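Parodontologie, Begleitkurs zur Vorlesung
Einheit 2: Befunderhebung
Dozentin: Hiba Nassar

Sondiert wird an sechs Stellen pro Zahn, mit leichtem Druck und parallel zur Zahnachse. Blutung auf Sondieren nach 10 Sekunden ablesen und getrennt notieren. Furkationen mit der gebogenen Sonde prüfen, Lockerungsgrad zwischen zwei Instrumentengriffen.
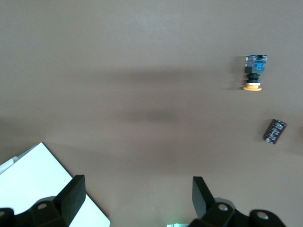
Rezessionen werden ab der Schmelz-Zement-Grenze gemessen. Ausgefüllte Befundbögen bis 02.05.2025 bei Delphine Nakamura abgeben.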